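Our train to Dritby left at six in the morning, so most of us slept until the sea came into the window. The Flistetti bakery is ten minutes on foot from the station, behind the old grain harbor. They open the doors to visitors only in June, and the list was full already in spring.

We got paper caps and white coats, and we had to leave rings and watches in a locker. Then we went first to the flour room. It holds 3000 kilos, which is enough for four working days. The rye comes from the Adomaitis mill, and it is ground more coarse than what I can buy at home. I asked if they sell it in small bags. They do not, which is a pity.

The sourdough room was the part I liked best. It smells of apples and a little of beer. The starter is fed three times a day, also at night, and the night baker writes every feeding by pencil in a notebook with a cloth cover. We were allowed to look in it but not to turn the pages.
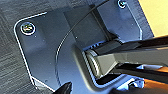
*Adomaitis*

I should say that I am not related to the mill, although I was asked this at least five times during the visit. The name is quite common where my father comes from.

After the sourdough we saw the shaping tables. The dark loaves are 800 grams each, and they are shaped by hand with wet palms. The white ones go into baskets and rest until the afternoon. On the day of our visit there were 406 dark loaves ordered, most of them for schools and for the two shops in Vundham.

The ovens are older than I expected. One of them is still heated with wood on the days before holidays, and people order this bread weeks before. I could not stay near the door for more than a minute. The bakers stay there all morning – I have a new respect for them.

At the end we had soup, butter and three kinds of bread in the canteen. The caraway loaf was too strong for me, but my neighbor at the table ate my slice as well. There is a small shop by the gate, where I bought two dark loaves and a bag of rusks. The rusks did not survive the train.

If you want to go next year, write to them early, and wear shoes that can get flour on them. The tour takes two hours and there is almost no place to sit.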